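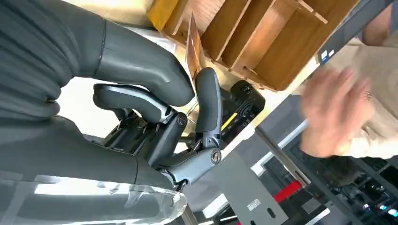 Plullach FC supporters board > Transfers and rumors > The Helerach bid for our left back

northbank_voice
So the club has confirmed that Helerach made an offer and we said yes to it. Now it depends only on the player. I want to hear what other people think, because I was against it yesterday and this morning I am less sure. He has 4 months left in his contract. If he does not sign a new one, he leaves for free in the summer and we get nothing.

oldscarf
I am against. We are two points above the relegation places and we sell the only defender who can cross a ball. Money does not play on the left side.

tomek_r
@oldscarf who do you want to pay him then? Helerach can offer a salary that we can not reach. He asked for a new contract before the season and the board let him wait. I blame them, I do not blame him.

oldscarf
I did not blame him. Please read again what I wrote. I said I am against the sale.

tomek_r
Ok, sorry, I read it too fast.

Mirela77
I was at the Clotmont game, attendance 809 with the rain, and he was our best player by far. After the whistle he walked to every side of the ground and clapped for a long time. My son said "he is saying goodbye" and I told him not to be silly. Now I think my son was right.

northbank_voice
I noticed this also. But he always goes to the fans after an away game, so I would not put too much in it.

second_ball
People forget he is 30 next season. A full back who runs so much will not be faster at 31. For this age and this contract I think it is a good price, if the number in the local paper is correct. We could bring a younger one from Clotmont, they have 2 good left backs and only one can play.

oldscarf
The younger one at Clotmont can not defend. I watched him in the cup and he lost his man at the back post for both goals.

second_ball
One game. In the league he was good this year.

oldscarf
I have seen him more than one time, believe me.

Mirela77
Does somebody know if we have to play against him in March? The match at Helerach was moved after the frost and I can not find the new time.

tomek_r
Evening kick-off, 7:30. The supporters bus leaves from the Palamarchuk parking lot, same as last year. And yes, he can play against us if he signs, there is no rule which stops it for a permanent transfer. For a loan it would be different.

Mirela77
Thank you. Then I will clap for him once, before the start, and after this I hope he has a terrible evening.

northbank_voice
I will do the same. To answer my own question from the first post - I would take the money, but only if a new left back comes before the window closes. If we sell and then play a center back there until summer, I am on the side of oldscarf.

oldscarf
Write that down, because this is exactly what they will do.

second_ball
The paper says now that he travels for the medical tomorrow morning.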